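Section 4. Comparing two finger sets on the drawer task

If you've followed me this far, your hand-held gripper is charged, the camera is talking to the laptop, and you're itching to grab something. Good! This section is how I compare one pair of fingers with another before I commit to a long recording day. I use a small parts organizer because drawers are fussy, and fussy is what you want from a test.

Before you start

You'll need the gripper, both finger sets (I'm comparing the Brakia blocks with the softer Malonton pads), a parts organizer with clear drawers, and white paper to cover the table. Maëlle Gill talked me into the paper and I'm a convert - the wood grain in our old clips drove me nuts.

1. Cover the work surface and tape the paper down at the back edge. A few wrinkles are fine.

2. Put the organizer near the back of the paper with the drawers facing you. Drop something small in each drawer you plan to use.

3. Fit the first finger set. Snug the screws, squeeze the trigger a few times, then snug them again.

CAUTION: Keep your other hand away from the fingers while you squeeze. I have pinched myself more than once and it smarts.

4. Open the live view and hold the gripper low, with the fingers wide apart. You want both fingertips in view and the drawer you're after somewhere between the middle and the top.
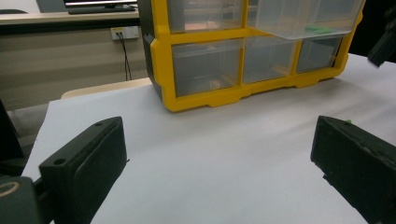

Fig. 4-1. Fingers open, upper right drawer partly out.

5. Start recording in Cludaritz and give the clip a name that includes the finger set. Mine go brakia-129, malonton-129 and so on, so the pairs sort next to each other.

6. Pull the drawer out partway, let go, and back the gripper off. Then come in again and push it shut. Go slowly, slower than feels natural.

7. Stop the clip, swap to the second finger set and repeat with the same drawer.

NOTE: If the live view freezes when you change fingers, you've probably bumped the camera cable. Unplug it, plug it back in, and restart the view. You don't have to restart the whole program (I did that for weeks).

What to look for

Play the two clips one after the other. I watch for slipping at the drawer lip first, then for the whole organizer scooting toward me. If it scoots, stick a bit of rubber mat under the feet and redo both clips, even if only one was bad.

On our rig the blocks gave a firmer pull and the pads were kinder on a crooked approach, so I keep both in the box. Write down which set you liked and go on to Section 5, where we do the Ross wrist mount.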